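Facilities > Capital Planning > Equipment > Gallery

Overview | Budget Cycle | Forms | Gallery | Staff

Hand-Held Gripper Stations: Planning Gallery and Budget Notes

The Office of Capital Planning at the Hiebert Institute maintains this gallery for department heads and budget officers preparing requests for manipulation equipment. It accompanies the station schedule approved for the Killstead building and should be read with the standard request form. The pictures show work at the tables. The notes cover what a request must contain, how the lines are grouped, and which costs have most often been left out of past submissions.

The station schedule provides for 30 work positions over a period of 18 months. A position consists of the table surface, seating, power, cable provision and a share of nearby storage. Hand-held gripper tools are budgeted on a separate line and are not included in the position allowance. Departments that combined the two in October were asked to resubmit. 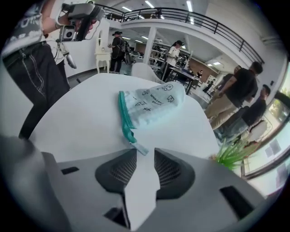

Huguette Beaulieu
Capital Planning, Hiebert Institute

Work at the round white table, with a hand-held gripper and its small camera module raised beside it. The metal shelving along the room falls under shared storage, Line C of the form.

Line A: Furniture

The allowance is $582 per position and covers a table, a chair and delivery to the room. Departments may choose round or rectangular tops, provided the finish is smooth and can be wiped clean. Chairs already held by the department should be reused where they are in sound condition. A request for new chairs must state how many existing chairs were inspected and why they were not kept.

Tables should be ordered with their final location in mind. The approved layout leaves room for a person to stand and work at each table as well as sit, and larger tops reduce that clearance. Where a department wishes to exceed the standard size, it should attach a revised floor plan. Plans drawn by hand are acceptable if they are to scale and show doors, columns and windows.

Furniture intended for use as part of a task setting, such as a side table or a mirror, is not charged to Line A. It belongs with props under Line D.

Line B: Tools

Gripper tools are requested by the pair when the work calls for both hands, and singly in all other cases. The request must identify the type of finger and pad, the method of tracking, and whether a camera is supplied with the tool or bought separately. Quotations that list only a complete kit should be returned to the supplier for an itemized price. The office cannot compare bids in which the camera, mount and cable are folded into one figure.

Two suppliers, Sovlow and Rindia, currently hold purchasing agreements with the Institute. Departments may buy from either without a further round of bids. Purchases from any other supplier require a comparison sheet and the approval of the department head. Both agreements include a warranty period of 52 weeks, counted from the date of delivery to the loading dock. The date on which a carton is opened has no bearing on the warranty, and departments are advised to inspect tools promptly on arrival.

Finger pads are treated as consumable parts. They should be entered under Line E for the whole period and not added to the initial tool order. This allows the office to place a combined pad order for all departments at the start of each budget year.

Tools of different types may be used at the same table. A department planning to do so should confirm that its cameras, cables and printed markers are compatible with each type before the order is placed. Returns for incompatibility are charged to the ordering department.

Line C: Power, cable and storage

Power and cable costs were underestimated in nearly every submission received in the first round. A position that appears simple on a floor plan may need power at the table, a run to the nearest outlet and additional length for movement around the chair. The request should give each of these separately.

Departments should measure the route a cable will take along the floor, including its path around furniture legs and walkways. Straight-line distances between the table and the wall are not accepted. Floor covers and cable ties may be included on this line. Power strips must be of a type approved by Building Services, and the approval number should be entered on the form.

Shelving is provided as shared storage and is assigned by room. A department needing closed or locked cabinets should submit that request to Building Services directly, with a copy to this office. Shipping cartons may be kept until the warranty has ended, but space for them must come from the department's own allocation.

On the rectangular table, hand-held grippers with patterned marker cubes, a small potted succulent and yellow artificial flowers. Cables cross the painted concrete floor.
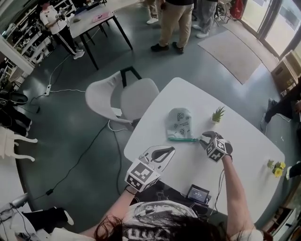
Requests under Line C should also name the person responsible for cable condition in each room. That person is not required to carry out repairs, but will receive the inspection notice and sign the room record. A change in the responsible person during the year can be reported by email and does not require an amended form.

Line D: Props and small items

Props are everyday articles placed on a table for handling. Kitchen textiles, plants, boxes, storage bags and similar goods all qualify. They may be purchased locally with a department card, and receipts should be submitted monthly. No single prop may exceed the card limit set by the Finance Office.

The following guidance applies to prop purchases:

- Record the size, color and material of each item at the time of purchase, so that a replacement can be matched.
- Buy duplicates of any printed item. Patterns are often withdrawn from sale between budget years.
- Artificial plants and flowers are permitted. Live plants are the responsibility of the department and are not covered by the grounds contract.
- Glass and sharp articles need prior written approval.

Larger furnishings used as props should be listed by name with their dimensions. The office will check them against the surplus register before approving a purchase. Several departments have met their needs entirely from surplus, and the register is open to all staff on request.

Line E: Replacement and repair

Each request must carry an amount for replacement through the end of the approved period. Departments with no operating history may use the supplier's recommended replacement interval. Those with at least one year of records are expected to base the amount on their own usage, and to attach the summary page of the repair log.

Tools sent for repair remain on the department's inventory. A loan unit may be requested under the Sovlow agreement. The Rindia agreement has no loan provision, and departments buying under it should consider whether a spare is needed. A spare is charged to Line B in the usual way and counts toward the department's total.

Handheld screens, readers and other small electronic devices used at the tables should be inventoried individually, even when they were delivered as part of a kit. Their chargers and cables may be grouped.

Room use and scheduling

Approval of equipment does not reserve a room. Tables in shared rooms are booked through the Killstead scheduling desk, and departments should confirm availability before committing to a delivery date. Where several tables in one room are in use together, the booking should list every department present, so that shared costs can be divided correctly at the end of the quarter.

Deliveries are received at the loading dock on weekday mornings. Items too large for the freight elevator must be declared on the form. Assembly of tables and shelving is included in the delivery contract, while assembly of tools is not.

Submission

Completed forms are to be sent to Capital Planning with quotations, floor plans and, where applicable, the repair log summary. Incomplete submissions will be returned once for correction. A second incomplete submission will be held over to the next budget cycle. Departments uncertain about the correct line for an item should write to the office before submitting, quoting the supplier's description in full.

Amounts on this page replace those in the earlier planning circular and apply from December 2020. Transfers between Lines A and C are permitted with the consent of the department head. Transfers into or out of Line B require a new form.

Contact: Capital Planning, Hiebert Institute, Killstead Building | © Hiebert Institute | Back to top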